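3.2 Surface colour and grain in light-coloured boards

The second part of the survey concerned how the appearance of pale maple changes in indoor use. Boards were drawn from the stock of two suppliers, Starneck and Montecinos, and stored before measurement in the conditioning room at Zukthorpe, where relative humidity was held at 60 per cent. Each board was left flat for the whole storage period and turned once. No finish was applied before the first reading. A thin coat of clear oil was added to half of the boards afterwards, and the readings were repeated.

Colour was recorded at fixed points on the upper face of each board, with the instrument resting directly on the wood. In total, 3052 readings were taken. Of these, 1289 came from oiled faces and the remainder from bare wood. Readings taken within a finger's width of a glue seam were flagged and analysed separately, as the change in grain direction from one plank to the next alters the way light is returned from the surface. A board made up of several planks was therefore treated as a group of separate strips, each with its own starting value.

Grain was classed by eye as straight, wavy or mixed. Two assessors worked independently and compared their sheets only when a full batch had been completed. Where they disagreed, the board was placed in the mixed class. Figure 4 gives an instance of the wavy class, in which the lines of the grain run along the planks but do not stay parallel to the seams.
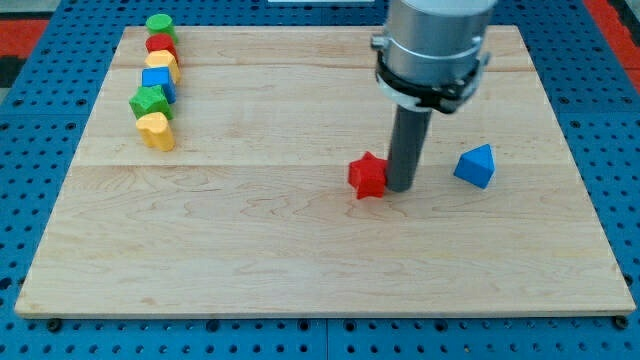
Figure 4. Maple board with wavy grain and faint seams between planks.

The wavy class proved the most difficult to measure. On straight-grained boards, repeat readings at the same point agreed closely, and turning the instrument through a right angle made little difference. On wavy boards the same turn produced a visible shift in lightness, even on bare wood. We dealt with this by taking each reading in both directions and using the mean. The correction was applied to all three classes so that the results could be compared on the same footing.

Oiling darkened every board, as expected, and moved the colour towards yellow. The effect was larger on the Montecinos boards – these had been sanded to a coarser grade at the mill – and smaller where the planks had been cut close to the bark. End grain and front edges took up more oil than the faces and were left out of the analysis. Seams that were hard to find on bare wood became easier to see after treatment, mainly where neighbouring planks differed in grain class.

Yellowing over time was slower than the figures given in the Linonow trials would suggest. Those trials used window-lit rooms, while the Zukthorpe boards were kept under shaded lamps, and the two sets of results should not be pooled. Bare boards also picked up marks from handling during the study. Marked areas were wiped with a dry cloth and measured again, and where the second reading still fell outside the range for that plank, the point was dropped. The effect of cleaning products was not tested and is taken up in Section 5.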